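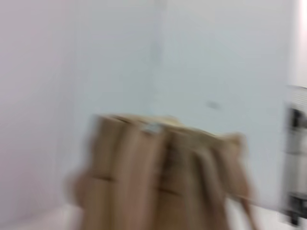 4 min read

Thread on the blur gate we merged into Juner in August. Juner is the perception node that sits between the wrist camera and the planner. Posts are short, details at the end.

The old behavior: every wrist frame went to the segmentation model, the model returned a mask, the planner trusted the mask. On a smeared frame the model still returns a mask. It is just wide in the direction of motion, and the score barely drops.

Paper and cardboard are the worst case for us. A tan thing against a pale wall has good contrast even when it is streaked, so the model is confident. Edges double, the rim goes soft, and the fitted box grows along the smear. The grasp planner then opens too wide or picks the wrong side of the rim.

First attempt was the usual one: variance of the Laplacian, one threshold for the whole image. It failed on our setup. Plain walls and a white surface have almost no high-frequency content to begin with, so a sharp frame of a blank corner scores lower than a blurred frame of something busy.

Second attempt used the arm itself. We know the joint velocities and the exposure time. Project a point at the expected depth through the camera motion over one exposure and you get a smear length in pixels, without looking at the image at all.

This works well if the timestamps are honest. Ours were not. The camera driver stamped frames at arrival on the host, and the joint states were stamped at the controller. The offset was 20 ms, which at approach speed is enough to call a blurred frame sharp.

Fix for that lives in Flostow, our message bridge. It now reads the sensor clock, subtracts half the exposure, and publishes the mid-exposure time in the header. If you record logs with an older bridge, do not mix them with new ones when tuning anything.

The gate as merged: predicted smear above 4 pixels on the object, the frame is marked "look, don't fit." The tracker may use it to keep an existing track alive. It may not start a new track, resize a box, or update a rim estimate.

Depth is the weak input. Smear from translation scales with inverse depth, so something close to the wrist streaks a lot more than the wall behind it. One number per frame is wrong. We compute it per region with the last accepted depth, and fall back to the near limit of the workspace when there isn't one.

The fallback is conservative and rejects frames that were fine. I am OK with that. A rejected frame costs one camera period. A bad fit costs a regrasp.

Small bright spots near a rim deserve their own post. Staple, clip, bit of tape, glare: under blur they look alike. The old feature matcher loved them and would anchor a whole track on one. They are now down-weighted whenever the smear is longer than the spot is wide.

Same for marks on the background. A lone smudge on a bare wall is the strongest corner in that half of the image, and it was pulling the ego-motion estimate. We require a spread of features before visual ego-motion is used. Otherwise kinematics only.

Planner side: Hekmont got two changes. It asks for a settle point before any grasp that needs a rim estimate, and it can request a slower wrist rotation on the way in. Rotation was the larger contributor. Slowing translation alone did very little in replay.

The settle point is skipped if the tracker already holds an accepted fit from the same approach. Otherwise it would pause every time, and the motion looks terrible.

Things we did not do: deblurring. The Espinoza branch has a learned deblur stage and the output looks nice to a person. It also invents straight edges on crumpled paper. A planner has no way to tell those from real ones. The branch stays unmerged.

Shorter exposure is the other obvious answer. Set it as short as the lighting allows, then stop. Past that point we traded smear for noise and the depth got worse.

Still open: partial objects at the image border. A dark shape at the side with a horizontal smear gets no stable depth, so the collision map keeps the previous estimate with inflated bounds. Sometimes the inflation blocks a valid approach. Ticket exists, no owner.

Parameters are in the gate section of the Juner config. If you only change one, change the pixel limit, and replay your own logs before you do — ours came from one lens at one working distance.

Contact · Copyright · Back to top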